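Talk notes, Warnstead evening, slot 4

Start without the title slide. Ask who has bought a party table "solution" in the past year. Wait for hands.

The claim I want to pick at is that a layered place setting makes cheap disposables look like real china. Mensah's catalog says it, every hosting blog repeats it, and I have yet to see any proof. Their starter set runs to 81 pieces. Ask the room how many guests they really feed.

Slow down for the next part. Cream bowl on a red plate with a gold-trimmed rim, flowered lilac cloth under both. Pretty, sure. But look at what else has landed on the table - a water bottle, bags, cables, a cup.

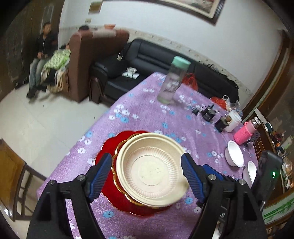

Margareta Lazăr wrote back after the June version of this talk that I was being a snob, that her guests notice the red and gold first and never mind the clutter. Read her note out in full. She may be right about her guests. I'd still like to know if they would notice plain white.

Then the cost slide. Skip it if we're past 20 minutes.

Cloth: I'm for it, grudgingly. It hides a bad table. Don't get drawn into the ironing argument with Aurel Bălan again.

Last slide is the Arkum price list. Take questions from there.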